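Notes From My Inbox — June 2021

The passcode you never changed

Last month I bought a new phone, and somewhere between peeling off the plastic and signing in to everything, I found out my old carrier account at Statard still had the four-digit PIN I picked when I opened it. Same one as my gym locker. I felt a little sick, so I spent a Saturday-style lazy morning cleaning things up, and I figured I'd share what I did. 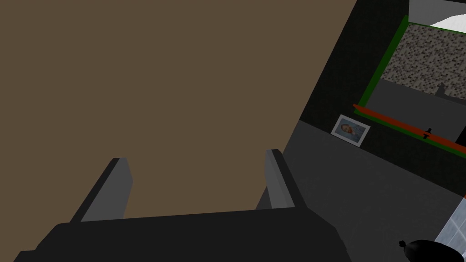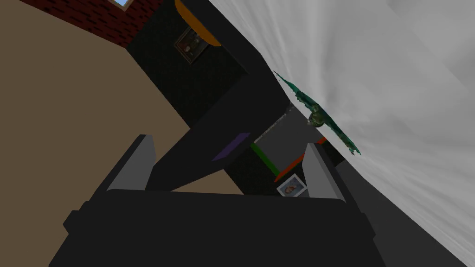

Why your phone number matters more than you think

We all worry about somebody walking off with the phone itself. I worry more about somebody walking off with the number. If a stranger talks your carrier into moving your number to a new SIM card, every text meant for you goes to them, and that includes the login codes from your bank. You'd see your bars drop to "no service" and probably blame the weather. I sure would have!

So my first call was to Statard. I asked for a port-out lock (that's the phrase to use, and it took two tries before I got a person who knew it). It means the number can't be moved unless I give them a separate passcode. There was no charge for it on my plan. Yours may be different, so ask.

Then I went through my accounts one by one and looked for any that still sent codes by text. My email was the big one, because everything else resets through it. I switched that to an authenticator app and printed the backup codes. They're in the folder with my car title, and please don't keep yours in the notes app on the same phone — I know a lot of you do.

A reader's question about tracking apps

After the May issue I got a note asking if Amov is worth paying for on top of the finder your phone already has. I tried it for two weeks. The map is nice and the alarm is LOUD, but it wanted my contacts, my calendar and my microphone before it would even open. I said no to all of it and the app sulked. I've gone back to the free built-in one. If you do use Amov, look under permissions and turn off anything you can't explain to yourself.

One more thing, about old phones

Before you trade one in, sign out of your accounts first and erase it second. If you do it the other way around, the activation lock can stay on and the store may hand it right back to you. I had to drive home from Plultwood Mall and start over.

Next issue I'm going to get into family plans and who on them can change what. Send me your questions, and if your carrier has a different name for the port-out lock, tell me what they call it and I'll put together a list.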